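What I Learned at the Bredport Immigration Court Open Day

I've been helping out at our citizenship class for almost three years, and in all that time I had never set foot inside an immigration court. My students have. They come back and tell me about it, usually in bits and pieces, and I nod like I know what they mean. So when the flyer went around in October saying the Bredport court and the legal aid offices across the street were opening up for a morning of tours and talks, I signed up before I'd even checked whether I could get the time off.

Parking first, for anyone who goes next year. Don't use the garage on the corner. It's tight, it's pricey, and the elevator was out. I ended up in the lot behind Brevach, the furniture place, and walked back in a light drizzle with my tote bag over my head.

You go through security just like at the airport, belt and all. They took my little sewing scissors (I forgot I had them!) and gave me a ticket to get them back. There were 28 of us on the 9:30 tour: a few law students, a couple of pastors, a high school teacher with a notebook, and a lot of people like me who just know somebody with a case.

Our guide was Bienvenido Talavera, an attorney with Pastora, the legal aid group that put the whole thing together. He talks fast and walks faster. He had us sit in the benches of an empty courtroom, which was a lot smaller than I'd pictured. I think I was expecting a jury box and big wooden doors. It's more like a city council room in a small town. There's the judge's bench, a table for the government lawyer, a table for the person whose case it is, and a chair for the interpreter. When the interpreter isn't there in person, the voice comes over a speaker, and he played us a sample so we could hear how it sounds. I had trouble following it, and English is my first language.

He went through what happens at a first hearing, the short kind where a whole group of people may be scheduled for the same time slot. The judge confirms your name, your address and your language, goes over the charges on the notice, and asks whether you have a lawyer or want time to look for one. You have the right to a lawyer in these cases but generally the government won't pay for one. I knew that already. Hearing it while sitting in that room was different, though. I kept looking at that chair.

The part I scribbled down most was about addresses. If you move, you have to tell the court in writing, on its own form, and telling the other immigration agency doesn't take care of it. People miss a hearing when the notice goes to an old apartment, and then the judge can order them removed without them being there. Talavera said he'd put that on a billboard if Pastora had the money. I'm going to bring copies of the form to class and we'll just look at it together, maybe fill one out for practice.

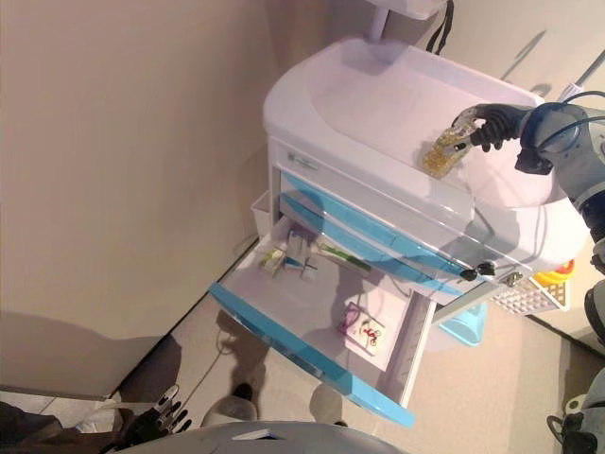 After the courtroom we got a break in the hallway with coffee and those little orange cookies, and then everybody crossed over to the Pastora offices on the second floor of the Reisinger building. It used to be a bank, and they still keep their paper files in the vault. The door is about as thick as a mattress! I got a little turned around trying to find the restroom and walked in on a staff meeting, so sorry again to those folks.

The talk there was on work permits and renewals, and it was the fullest session of the day, standing room only. I took a spot by the radiator. The speaker was a young paralegal who had clearly given this talk a lot, and she was great with questions. Her main advice was to keep a copy of every single thing you send, front and back, and to keep the receipt notice somewhere you can grab it. She also said to check the form edition date the same day you mail it, as an old edition can get sent back. One man asked whether he could still renew if his card ran out in the meantime, and she told him it depended on the category and to please come see her after, which he did. I liked that she didn't guess.

She had a good bit on scams, too. Somebody who calls himself a "notario" isn't a lawyer here, even if the word means something like that back home. One of my students paid a man like that a few years ago and never got her papers back, so I took two flyers on that one for the bulletin board.

Then there was a mock asylum interview, done by two of the law students. It ran 30 minutes and I could have watched double that. The one playing the officer kept asking the same thing in slightly different ways - dates, mostly, and who was in the house - and you could see how easily a person could get tangled up without lying at all. I couldn't give you the dates of my own moves if you asked me cold.

My one complaint is that there was nothing for kids. Several families had come, and the little ones were bored stiff by eleven. A table with crayons would do it. Also, the handouts were only in English and Spanish, and we have a good number of Haitian Creole speakers in our part of town. I wrote both of those on the comment card. The woman collecting the cards told me they'd had 120 people sign up across the morning and would probably run it again in the spring.

I got my scissors back on the way out, after some digging through a plastic bin. If you'd like copies of the handouts, I have a stack, and I'll have them with me at class at 6:30 in the usual room.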